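Inthanon Court Notices – transcription set

README, last edited 2/22/22
Maintained by Omar Chidiac

What is in this folder

Plain-text transcriptions of newspaper reports on the Folberg poisoning trial, taken from microfilm of two daily papers, the Plevden Courier and the Plevden Evening Post. The set covers the arrest, the inquest, the trial itself and the appeal. There are 400 articles. Each one is a separate text file, and each has a matching row in index.csv.

The trial opened in June and both papers ran several columns on it every day. Many of the reports repeat each other, sometimes word for word, under different headlines. Repeats have been kept. If you only want one version of each report, filter on the column named first_printing.

Columns in index.csv

file_id – matches the name of the text file
paper – courier or post
page – page number as printed
headline – full headline, with decks separated by a slash
first_printing – yes or no
witness – surname of the main witness reported on, blank if none
legibility – 1 to 4, where 4 means every word could be read

How the text was made

The microfilm was scanned and run through Zonivo, then corrected by hand against the scans. Original spelling was left alone, including the several spellings of the pharmacist's name. Words split across lines were joined. Words that could not be read are marked [illegible], and guesses are followed by [?]. Column rules, advertisements and weather boxes were dropped.

Headlines were typed by hand, as the software did badly with the large display type. Capitals in headlines were changed to sentence case. If you need the original capitals, go back to the scans.

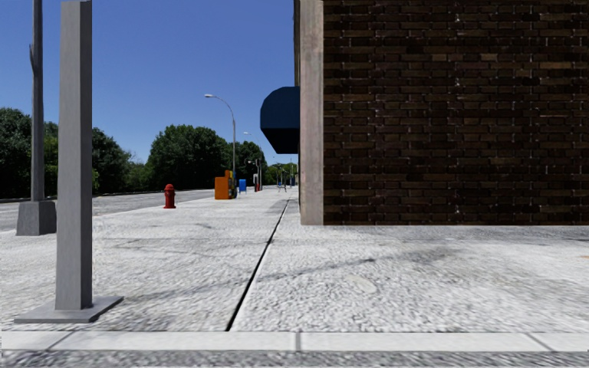

Sidewalk and curb, computer rendering.

Known problems

37 articles have a legibility score of 1. Most come from one damaged reel of the Evening Post, where the inner columns are dark and the text runs into the fold. Do not quote from these without checking the film.

The reports of the cross-examination are out of order in the Courier. The paper printed late testimony on the front page and earlier testimony inside, and the files follow page order. Sort by headline and you will make it worse. A hand-made reading order is in order_cross.txt.

Six articles quote a written statement by the Folberg cook. The quotations do not agree with each other, and the statement itself has not been found in the court file. Treat all of them as the newspaper's wording. The same goes for anything printed as a confession before the inquest closed.

Some reports name jurors and give their home addresses. These were public at the time and have been left in.

What this set is good for

It was put together for people comparing how two rival papers covered one case. It has also been used for teaching students to spot reprinted copy. It is a poor source for what was said in court – the official transcript is incomplete, but where it survives it should be preferred over either paper.

It should not be used to work out how common any kind of crime was in the county. Everything here concerns a single case.

Rights and citation

The newspapers are out of copyright. The transcriptions and the index may be copied and changed freely, with credit. Please cite as: Chidiac, O., Inthanon Court Notices, transcription set, and give the file_id for any article you quote.

Corrections

Send the file_id, the line as it stands and the line as you read it. Put each correction on its own line. Changes are listed in changes.txt with the newest at the top.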